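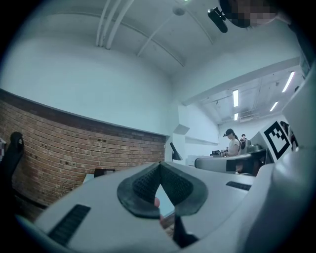 Photo: Bianca Bratu

Chapter 4
Setting the Table: Cloth, Custom, and the Household

When I was in graduate school I spent a whole winter reading the wills of dead bakers. I'd gone to the county archive in Govimthorpe to find out how much money they owed each other, and what I came away with was tablecloths. Pages of them! One man, who died in 1710 with hardly a coin to his name, left his eldest daughter "my best cloth, and the mended one also." He left his son a kettle. I remember laughing out loud in the reading room and getting a look from the archivist, Catinca Sandu, who has since become a good friend and still brings it up.

I've been thinking about that mended cloth for most of my working life, and it's how I'd like to start this chapter. In Chapter 3 we looked at the house as a building – walls, hearths, who slept where. Now we move in close, to the surface where people ate, did accounts, shelled peas, and argued. A table is a piece of furniture, sure, but put a cloth over it and people start behaving differently around it. Elbows come off. Hats come off. In some of the households you'll meet in the readings, children weren't allowed to speak until the cloth had been folded and put away (I would not have lasted long).

You may be wondering what counts as evidence here. Cloth is a miserable thing to study because it wears out. People cut up an old tablecloth for towels, then cut up the towels for rags, and then the rags went to the paper maker. So we mostly work from the side: inventories, laundry lists, letters, court cases about theft, and now and then a painting. The court cases are my favorite. In Reading 4.1 a servant in Drandembridge is accused of taking a cloth off a hedge where it had been laid out to dry, and her defense is that she took it in because of the rain and simply forgot to give it back. Read it twice. The first time you'll believe her.

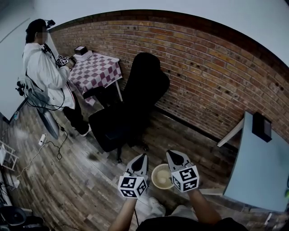
Patterns are the other thing I want you to watch for as you read. Checks and stripes are easy on a loom, which is one reason you find them in ordinary homes, while a figured damask took skill and cost a good deal more. But price doesn't explain everything. My grandmother owned a perfectly nice white cloth and used it almost never. The checked one came out every day, and it was the checked one my aunts fought over when she died. Emanuel Coman, whose essay is Reading 4.2, calls these "working cloths," and he argues that historians have paid far too much attention to the ones kept in the drawer. I think he's right, though he gets carried away in the last section and you should feel free to say so in class.

The second half of the chapter goes into the laundry. I know, I know. Stick with me, though, because wash day is where we finally get to hear from the women who did the work. Kiprono Nzioka has collected interviews with former laundry workers, and we reprint two of them in full. They talk about soap, sore hands, wages, and a supervisor they clearly couldn't stand.

Before you go on, find the oldest piece of household cloth you can get your hands on. A dish towel is fine. Look at the hem and see if anyone has repaired it, then ask whoever owns it where it came from and write down what they tell you, word for word if you can manage it. Bring your notes when you get to the exercise at the end of Section 4.3.

4.1 What the Inventories Say

An inventory was usually drawn up within days of a death by a pair of neighbors, walking from room to room with a clerk behind them. They were supposed to list everything of value, and what they thought worth listing changes a lot from one town to the next.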